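Spent April teaching a robot to pick things up off a kitchen counter that doesn't exist. A thread, for anyone who thinks this job is glamorous.

The setup: we need examples of grasps for the model to learn from. I sit at a desk with a controller and drive a simulated arm. The arm does what I do. The model then studies what I did, poor thing.

We have 3028 episodes so far. That sounds like a lot until you learn that Pieter Kramer threw out a whole batch of mine for "hesitation." I was thinking, Pieter.

The scenes get put together by a script called Demidura. Demidura has a list of household objects and no opinions about which ones belong together. I have now seen things on a countertop that would end a marriage.

Every episode comes with a one-line instruction. Mine this morning was "pick up the vase." Four words. Gijs wrote them, and Gijs has never had to do it with a statue in the way.

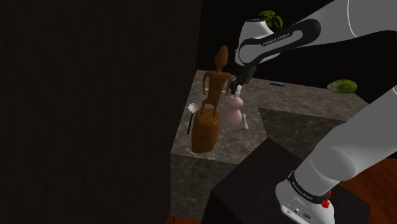 *Pink vase, Franka arm, and a tall wooden gentleman standing much too close.*

The neck is the sensible place to grab it. The belly is round and wide and I have lost arguments with it before. So you come straight down from above, slowly, and try not to knock over your neighbor.

If you do bump something, you're supposed to finish the episode anyway and tag it. Femke Van Rooij is firm on this. Her view is that a model that only ever sees clean grasps has no clue what to do once it's made a mess. I've been supplying her with plenty of mess.

What you may not do is nudge the clutter aside first to give yourself room. I did this for 2 days before anyone noticed. The model noticed right away — it started shoving spoons around before every single grasp, very politely, like a waiter.

Those episodes now live in a folder named after me.

Each one gets cut off at 45 seconds. Plenty of time, unless you line up from the wrong side, back out, line up again, and then sneeze on the controller. There's no tag for sneezing. I've asked.

Petronella Van Wyk does the same job two desks over and her motions are beautiful. Smooth little arcs, no wobble. We trained one version on only her data and one on only mine. Hers reaches for the cup. Mine reaches, stops, reconsiders its life, and reaches for the cup.

They both got the cup, for the record. Mine just had more of a journey.

Next up is putting things down, which needs its own set of examples. Bronisława is writing the instructions this time and has promised to try them herself first. I'm bringing snacks.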